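Gundgate Community Board > Schools and Town Money > Bond refinancing for the middle school, does anyone understand this?

hallwaymonitor
Original post, 7:12 pm

I went to the budget hearing thinking I'd be out in half an hour and I got home after ten. The short version is that the district wants to refinance what's left of the middle school bond and push the last payment out another 16 years. The finance person kept saying it "frees up room" in the yearly budget, and sure, I get that, if I stretch out my car loan I have more money every month too. But then I'm paying on a car that's in the junkyard.

The part that bugged me is that the packet only showed the yearly savings. It did not show what we pay in total under the old plan and the new plan. I asked at the microphone and was told that would be in the follow-up materials. Has anybody seen follow-up materials? I've looked on the site twice and all I can find is the agenda.

Also, the outfit giving the advice is called Tremico, and if I heard right they get their fee when the deal closes. So if we say no they get nothing. Am I wrong to think that's a weird way to pay for advice?

pinecone_dad
7:40 pm

You're not wrong but it's really common. My old town did the same thing with a different firm. I think the fee is small next to the interest, so I'd worry more about the interest.

My kids will be long gone by the time this thing is paid off, so maybe I should be the guy cheering for it, ha. But I plan on living here, and I'd like to still afford it.

Marlow Street
7:58 pm

I'm going to be the unpopular one. I think it's a good idea and I'd vote for it tomorrow.

We have been cutting things every April for as long as I've had kids in the system. Last year the late bus went, and before that the part-time reading teacher at the elementary. If moving the debt around gets us the reading teacher back for real children who are in second grade right now, I can live with paying more later. You all talk about the total cost like the kids can wait for it. They can't go back and do second grade over.

hallwaymonitor
8:05 pm

Marlow, I'd feel better if anyone at the hearing had said the money goes to the reading teacher! I was there the whole time. What they said was "operating flexibility." I wrote it down because I wanted to look it up later.

Marlow Street
8:11 pm

Fair. I wasn't there, I had the little one's bath. I'm going off the letter that came home in backpacks, and it does mention reading support. It's on the second page near the bottom.

hallwaymonitor
8:14 pm

Found the letter. It says "could support priorities such as reading." That's a lot of wiggle in one sentence.

countrymouse96
8:33 pm

Long post, sorry in advance. I used to do payables for a school district (not this one) and I have opinions.

First thing, refinancing by itself is fine. If rates are lower and you keep the same end date, you save money and everybody goes home. The trouble starts when you move the end date, and it gets worse if the new bonds don't pay down any principal for the first few years. Ask about that. Ask it in exactly those words, "when does the first principal payment happen," because if you ask it more loosely you'll get a loose answer.

Second thing, look at who's holding it. Kpodo was named in the agenda as the likely buyer for the whole issue. One buyer can be fine, and it's often cheaper to set up. But you want more than one bid in front of the board, and I didn't see any sign of a second one.

Third thing, and this one's a pet peeve, the per-household figure. They said 96 dollars a year off the average bill. Average of what? If they mixed in the commercial parcels, that number means very little to you and me. I'd want it for a plain house with no exemptions.

pinecone_dad
8:41 pm

That's super helpful, thank you. I copied the principal question onto a sticky note and it's on the fridge.

toomanytabs
9:02 pm

I'm in the portables-are-fine camp and I have been since the beginning, so take this how you want. We never should have built a school that size. Enrollment in the incoming class is 244 and I remember the sales pitch was for 300 by now. So we're refinancing seats with nobody in them. I said this back when the first vote happened and got called anti-kid on this very board.

Marlow Street
9:09 pm

I don't think you're anti-kid, but the portables leaked! My oldest had science in one and they put trash cans out every time it rained. You can't put that on the other side of the scale and call it zero.

toomanytabs
9:15 pm

So fix the roofs. A roof isn't a thirty year debt.

Marlow Street
9:17 pm

We are going to go around on this forever, aren't we.

toomanytabs
9:18 pm

Probably. See you at the next hearing, I'll save you a seat.

hallwaymonitor
9:36 pm

OK, update from me. I emailed the business office and got an answer back the same night, so credit where it's due. They say the full payment schedule will be posted before the board votes, and that it was left out of the packet because Dusix, the company that does the budget software, was still running it. I asked for both versions side by side, old plan and new plan, and they said they'd "look into the format." I also asked the principal question the way countrymouse put it. No answer on that one yet.

I'm going to print whatever they post and bring copies, so if you can't make it, tell me and I'll leave one in your mailbox. And if anybody wants to split up the microphone time so we don't all ask the same thing, post which question you want. I'll take the fee one.

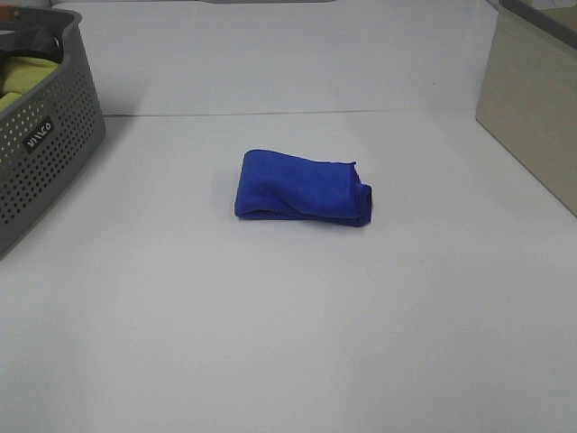
countrymouse96
9:51 pm

Put me down for the first principal payment, and if they give me the runaround I'll ask for the second bid too. Please don't let them vote the same night the schedule goes up. Two weeks to read it is a normal thing to ask for and they know it.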